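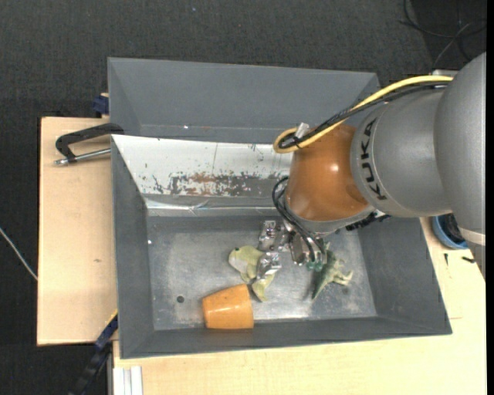 What is the Etness Retreat?

The Etness Retreat is a residential gathering for lay members of Protestant congregations, held each June at a former farm school outside the village of Etness and open to adults of any denomination.

Origins

The gathering grew out of a reading circle attached to the Reformed congregation at Drananmont. Its founder, the minister Henk Willems, had served two rural parishes before moving to the town, and had come to believe that Sunday services gave working people too little time with Scripture. He proposed that the circle should spend several days together each summer, reading one book of the Bible from beginning to end. The first meeting was attended by 55 people, most of them from Drananmont and the farms to the north of it.

The farm school at Etness was chosen because it stood empty during the hay harvest and could be rented for a small sum. Guests slept in the pupils' dormitories and ate in the barn. After the school closed, the buildings passed to the De Graaf Foundation, a family trust which had already paid for repairs to the chapel roof. The foundation has let the site to the retreat on a long lease ever since and appoints one member of its council.

Programme

The retreat lasts from Monday evening until Saturday noon. Each day begins with morning prayer in the chapel, followed by a period of silence which continues through breakfast. The main reading takes place before lunch. A passage is read aloud twice, by different readers, and the company then divides into groups of up to eight for discussion. Group leaders are asked not to prepare a talk, and commentaries are kept in the library until the afternoon.

Afternoons are free. Many guests walk the field path to Stanent, a distance of four miles, where the parish church is kept open for them. Evening worship is led by a different congregation each day and usually includes unaccompanied psalms. The psalter in use was compiled for the retreat and contains 91 settings, a number of which are also sung in churches in the district.

The book to be read is announced at the close of the previous year's gathering. The letters of Paul have been chosen most often, with Ephesians and Philippians each read on three occasions. The Book of Job, read once, was the subject of some complaint from guests who felt that a week was too short for it, and the council has since limited the choice among the longer books to selected chapters.

Organisation

Overall direction rests with a warden, who is elected by the council for five years and may serve twice. Willems held the post until his retirement. He was succeeded by Pascal Thiele, a hospital chaplain, who introduced the period of morning silence and opened the retreat to Roman Catholic and Orthodox guests. Thiele also ended the practice of seating men and women at separate tables, a custom inherited from the farm school.

The site has beds for 171 guests. Places are offered first to those who have not attended before, and the remainder are drawn by lot – a system adopted after several years in which regular guests filled the house within a day of booking. Fees are set according to income, and the shortfall is met by a collection taken in supporting churches.

Day visitors are admitted on the Thursday. In addition, an open-air service of thanksgiving is held in the lower meadow some weeks after the retreat itself. The largest such service, on 12th July, drew a congregation of 834 and was moved at short notice from the meadow to the sports field at Stanent.

Publications

The retreat issues an annual booklet, the Etness Notes, containing the daily passages, the prayers used at evening worship and a short account of the week. Early numbers were typed by Willems and copied at the Drananmont parish office; few complete sets survive. His opening addresses were later collected under the title Bread at Noon. A second collection, covering the Thiele years, contains addresses by visiting preachers as well as those of the warden.

Influence

Several congregations in the region have adopted the Etness pattern of reading for their own weekday meetings, generally in a shortened form. A daughter retreat for young adults was held at Stanent for six years but was discontinued when its house was sold. Critics within the Drananmont congregation have argued that the lack of formal teaching leaves newcomers without guidance on difficult passages – a point which the council accepted in part when it began to offer an optional afternoon lecture.

See also

Lay ministry
Metrical psalter
Retreat (spiritual)
Drananmont Reformed Church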